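Equipment planning for robot workcells
Category: Automation > Purchasing and Budgeting
By the Rathore Reference Desk, revised in April
Comments (3) | Shares 31
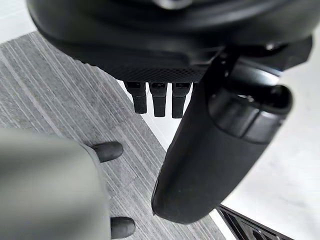
Equipment planning for robot workcells is the process by which an organization decides what robotic equipment to buy, how to pay for it, and in what order to put it into service. The term covers the arm and the end-of-arm tooling as well as the less visible purchases: mounting hardware, sensors, spare parts, safety measures, floor preparation, training and support. It is usually treated as a branch of capital planning, although smaller sites often handle it within an annual operating budget.

Scope of a purchase

A workcell is rarely bought as a single item. The arm itself is the most visible line in a quotation, and new buyers tend to compare offers on that line alone. Planning guides advise against this practice. Two arms with similar reach and payload may need different controllers, different cable sets and different mounting plates, and these differences can outweigh any saving on the arm.

Grippers are normally budgeted apart from the arm. A parallel gripper with rubber fingertips suits a wide range of light handling work, but the fingertips wear and are classed as consumables. Wrist cameras are also listed apart, together with their brackets, cables and software licenses. Where a camera is fitted close to the gripper, planners are advised to confirm that the added weight has been counted against the payload of the arm.

Budget structure

Most published templates divide the budget into purchase costs, installation costs and running costs. The Rathore worksheet, in wide use among small manufacturers and training centers, adds a fourth heading for changes made after acceptance – new fingertips, relocated stands, longer cables, revised programs. Experience at the Drositier training site showed that this heading was the one most often left blank and the one most often overspent.

Running costs include service visits, replacement parts, electricity, software renewals and staff time. Staff time is the hardest to estimate. A cell that handles one product may need little attention once it has been set up, while a cell used for trials or teaching may be rearranged every week.

Site planning

The floor area allotted to a robot must allow for its full reach, for the people who service it, and for equipment placed nearby. Floor coverings are noted in the site survey. Carpet is acceptable for some light mobile or bench-mounted equipment, but heavier pedestals are generally anchored to a hard surface. Where two kinds of flooring meet, the survey should record the boundary and any change in level, as these affect wheeled bases and cable covers.

Ventilation openings on controllers and other equipment are to be kept clear. Power outlets, network points and emergency stops are marked on the plan before an order is placed. Late changes to electrical work are a common cause of delay.

Purchasing methods

Outright purchase remains the usual method for equipment expected to stay in one place. Leasing spreads the cost and may include service, but the contract should state who pays for damage to tooling. Used equipment is offered at lower prices; buyers are advised to ask for running hours, service records and the date on which spare parts will cease to be supplied. Scuffs on an arm cover say little about the state of the joints, and a test under load is preferred to a visual check.

Example: the Grurnumon program

The Grurnumon workshop planned its cells in 3 phases. The first covered one arm and its tooling, the second a duplicate cell, and the third spare parts and training. Its equipment register listed 891 items by the end of the final phase, most of them fasteners, connectors and other small parts. The register was later adopted at Roridau, where it was shortened and linked to the stockroom system.

Roridau also changed the order of approval. Spare parts had formerly been requested after delivery – often from a budget that had already closed. Under the revised procedure they are quoted and approved together with the arm.

See also: Capital budgeting; End-of-arm tooling; Site survey; Total cost of ownership

Tags: robot arms, grippers, equipment budgets, leasing, spare parts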